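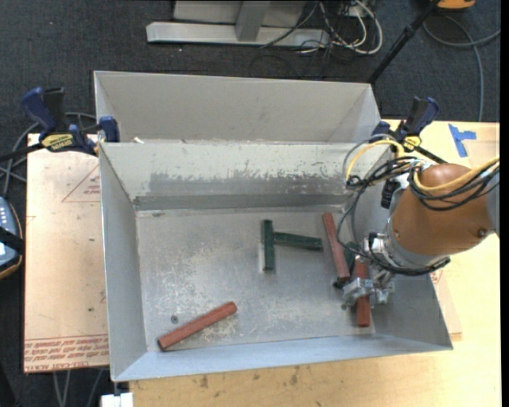 Faladel Metal Parts Bin, Open Top

Product code 274

The Faladel is an open-topped sheet-steel bin for loose parts, offcuts and hand stock. It sits on a bench or shelf and has no lid, no dividers and no moving parts. We have made it in the same pattern for years and the current version takes the same label holders and shelf brackets as the older ones.

Sizes

The Faladel comes in 2 sizes, Small and Large. Both have the same depth, so they can share a shelf. The Large is the one most workshops order for bar ends, dowels and short lengths of tube. The Small suits fixings and fittings.

Finish

Grey powder coat as standard, inside and out. The coating will mark where metal parts are thrown in or dragged out, and a bin in daily use will show scrapes on the walls within a few months. This does not affect its strength. If the bins are going somewhere damp, ask for the galvanised version, which costs a little more and has a longer lead time.

Edges

The top rim is folded over on all sides so there is no raw edge at hand height. Please still wear gloves when moving a full bin. The rim gives a fair grip when the bin is empty but it is not a carrying handle. Side handles can be fitted at the works for the Large only.

Fixing down

Bins can be left loose or bolted to the bench through the base. Fixing holes are not drilled unless you ask. Tell us the bolt size when you order and we will drill to suit. Sarus bench clamps also fit the rim and are sold separately.

Cleaning

Tip out and brush. Oil and cutting fluid come off with warm soapy water. Do not leave solvent standing in the bin, as it softens the coating. Touch-up paint is available in small tins.

Accessories

Label holder, clip-on
Wollik rubber base mat, cut to size
Shelf bracket, pair
Side handles, Large only
Touch-up paint, grey

Ordering and delivery

Standard grey bins are normally in stock and leave Kettle Road within 3 working days. Galvanised and drilled bins are made to order. Our works closes for stocktaking in April, so orders placed near the end of March may take longer.

The stores carry more than 2,750 bins at most times of year, but large orders should be checked with us first. Kjell Lunde deals with trade accounts and quantity prices. For drilling, handles or anything outside the standard pattern, ask for Vidar Nygård in the workshop and have your measurements ready.

Returns

Unused standard bins can be sent back in their original packing. Drilled bins cannot be returned unless faulty. Check for dents before signing for the delivery and write any damage on the driver's sheet.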